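Linen by weight: how Kemthorpe's inns buy their sheets

The Selby, a guesthouse on the Kemthorpe waterfront, replaced its entire bed linen stock in March. Owner Jocelyn Villanueva ordered 452 flat sheets in a cotton-polyester percale, at a cost she puts 7 per cent above the previous contract. 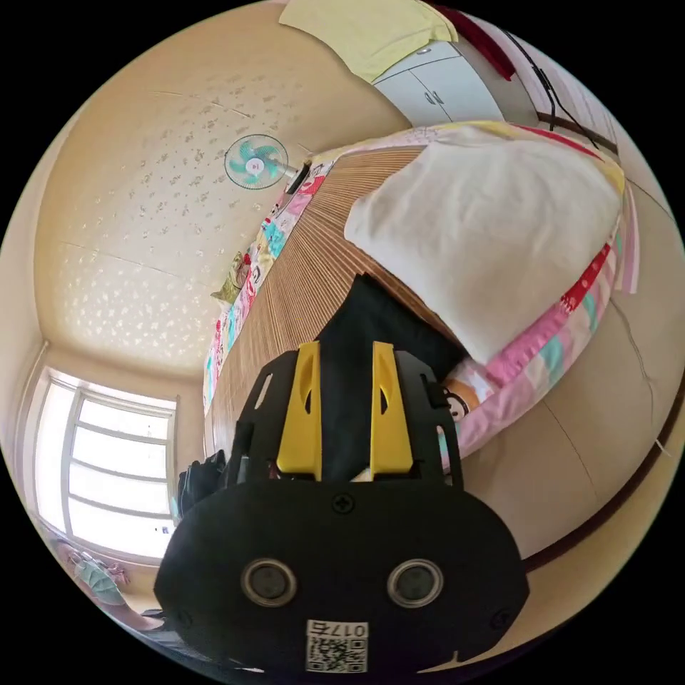
Thread count did not feature in the specification. Villanueva bought on fabric weight, seam construction and shrinkage after laundering, the three values her supplier, Nasution, was prepared to guarantee in writing. Fitted sheets were excluded. They wear at the elasticated corners first and take longer to fold.

Bienvenido Lagman manages the laundry at Cunach, which handles linen for the Selby and several smaller properties. His plant processes 1506 pieces on a full day in summer. Most rejects are stained pillowcases, and sunscreen is the usual cause.

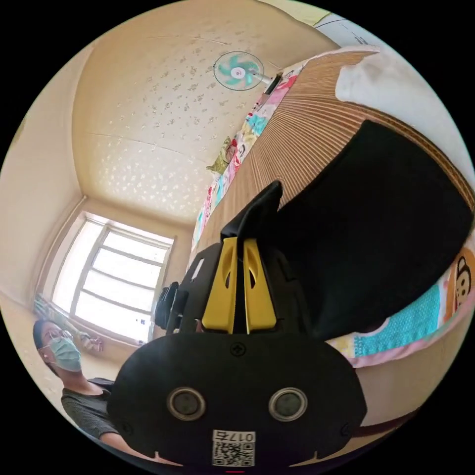
Stock is held at three sets per bed: one in use, one in the wash, one on the shelf. Lagman would prefer four. Storage is the constraint at the Selby, where the linen room also houses the hot water system. A second order, for towels in charcoal grey, is due before the winter rates take effect.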